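So we finally did it. We are selling the condo and I have opinions, so this is going to be a long one. Mute me now if you came for the sourdough.

Background for the new people: two bedrooms, third floor, a building called Phetsri Court that has exactly one elevator and a lot of feelings about bicycles. I've been here nine years. Nizar moved in four years ago with a piano.

1072 square feet according to the listing. The county has a different number. The number on the original floor plan is different again. I asked our agent which one was right and she said "we use the appraiser's" in the voice of a woman who has had this conversation before.

Our agent is Qiuyue Yin and I would follow her into battle. First visit, she walked through the whole place without saying a word, opened the hall closet, closed the hall closet, and said "okay, this one we talk about."

We interviewed another agent first, from Hinex. Nice guy, great shoes. He told us a price that made my husband very happy and then couldn't tell us a single sale he was basing it on. When I asked he said the market was "hungry." Hungry for what, sir.

Qiuyue's price was lower. She had the sales printed out, with notes in pen about which ones had parking and which ones faced the alley. We went with the lower number and the pen.

(Nizar would like it known that he still thinks about the higher number.)

Okay, the paperwork. If you're in a building with an association, ask for the resale packet EARLY. Ours took almost three weeks and we couldn't accept an offer without it. I'd assumed it was a PDF somebody emails you. It is, but first somebody has to find it.

The fee for the packet was $40 and then there was a second fee for having it in under ten days, which they didn't manage, so now I'm in a small polite war over getting that back. Will report.

Inside the packet: the budget, the reserve study, the rules, the minutes of every meeting for two years. I read the minutes. All of them. There's an entire page about a wreath.

The reserve study was the part buyers cared about. It's the document that says how much money the building has set aside for roofs and boilers and so on. Ours is decent and it still raised questions from every single person who came through, so read yours before they do.

Somebody asked in my replies whether we painted. We painted. The second bedroom was a green I picked in a strong mood in 2017 and it took three coats to cover. It's now a white called something like Quiet Oat. I don't love it. It photographs well and that was its whole job.

We did not redo the kitchen. Everyone's uncle told us to redo the kitchen. Qiuyue said fix the drawer that sticks, change the faucet, and stop there, and I have never been so relieved to be told to stop. 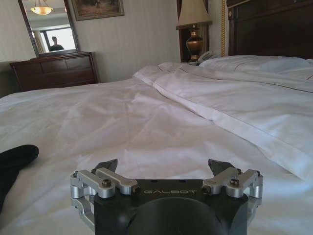
The hall closet, meanwhile. We took eleven bags out of it. I found a fondue set, still in the wrapping, from a wedding that was not ours.

Most of it went to the donation place on Tannery Street, and what they wouldn't take went to Wanting, who takes everything. (Hi Wanting. Please enjoy the lamp.)

Storage unit or no storage unit was our biggest fight. I said it's throwing money in a hole. He said where does the piano go. We got the storage unit. The piano did not go in the storage unit, by the way. Movers took one look at the loading door and said no. It's still here, and it's in all the listing photos, and people LOVE it.

One couple asked if it conveyed. I said no so fast I think I scared them.

Showings! You have to leave for showings. I knew this and was still not ready for how many hours I would spend in my car outside the library eating crackers. The app we used to book them, Uditz, pings you with maybe an hour's warning, and you can say no, but every no feels like you've personally turned away the buyer.

My showing routine by week two: blinds up, lamps on, trash out, cat in carrier, litter box in the trunk. I drove around this town with a litter box in my trunk like it was a normal thing to own a car for.

Feedback from showings, a selection. "Lovely light." "Lovely light but street noise." "Wanted a third bedroom." It's a two bedroom! It says so at the top! "Buyer is allergic to cats" – fair, sorry. "Buyer did not care for the hallway." What did it do to you.

You learn to let it go. Well, I didn't, I'm still thinking about the hallway, but Qiuyue says you learn to let it go.

First open house we had a big crowd and no offers. I took it really hard. I'd already decorated the next place in my head. I ate a lot of noodles and looked at our own listing on my phone about a hundred times, which Qiuyue later told me does show up in the view count, so a good part of that "interest" was me.

Second weekend, two offers. One over asking with a list of conditions as long as my arm, including that they sell their own house first. One a bit under asking, clean, with a lender letter attached and a closing date that worked for us.

I wanted the big one. Obviously I wanted the big one. Qiuyue laid them side by side on the counter and went line by line: what happens to this one if their house doesn't sell, what happens to this one if the appraisal comes in short. Then she went and looked out the window so we could whisper.

We countered the clean one. They came up a little. We said yes in the parking lot of a garden center, on a phone, with my thumb. Biggest sale of my life and I was holding a tomato plant.

Accepted 28/06/2023, for anyone who's been keeping track of this saga. I have the little confirmation email starred and I keep going back to it.

(Yes I write dates that way round, I worked abroad for years, leave me be.)

Then inspection. The inspector was Chaminda Wijesinghe, hired by the buyers, and we weren't supposed to be there, but the cat wouldn't go in the carrier so I met him for a minute on the way out. He was already lying on the bathroom floor with a flashlight. Very thorough man.

The report: a slow drain, a bathroom fan that vents a bit weakly, one outlet by the sink that needs the kind with the reset button, and a window in the bedroom that doesn't latch. I knew about the window. I've been holding that window shut with a folded bus schedule since I moved in.

They asked for a credit for the lot. We offered to fix the outlet and the window and give them a smaller credit for the rest. Done in one round. I'd braced for a whole opera.

Get a real electrician for the outlet, even though your brother-in-law says he can do it in five minutes. The buyers wanted a receipt and I'm glad I had one. Weidong Liao did ours and also fixed the doorbell while he was standing there, and now for the last few weeks of living here I have a working doorbell.

Appraisal came in fine. I don't have a story about it. I was so ready for a story.

Where we're going, because several of you asked: a small house out past the reservoir. Yard, one bathroom, a furnace that's older than our marriage. The street is called Zovia Lane and I've had to spell it for every company I've called. Z as in zebra. No, Zovia. No, with an O.

The title company turned up an old easement on that one so a utility can walk across the back corner, and it runs until 2075. I'll be long past caring by then. Nizar has already drawn up where the vegetable beds go to stay out of its way.

We close in July. Both of them, sale in the morning and purchase in the afternoon, assuming everybody's wire goes where it's meant to. Call the title company on a number you already have and read the wire instructions back to them. Don't trust the ones in an email. My cousin's coworker got burned that way and never saw the money again.

Things I'd do differently: order the packet the day we decided to sell. Clean out the closet in winter. Stop reading the view count. Take the cat to my mother's from the start instead of the last week, when everybody was already mad, especially the cat.

Things I'd do the same: Qiuyue, the drawer, the boring paint.

Someone just asked how you word it to the agent you didn't pick. I sent two lines, said thank you, said we'd gone another way. He wrote back very kindly and I felt bad about the shoes comment, but they WERE great shoes.

Okay, I have to go wrap plates. If anyone local wants moving boxes after the closing, I'll have a mountain of them, plus half a roll of bubble wrap. And possibly a fondue set, the donation place gave it back.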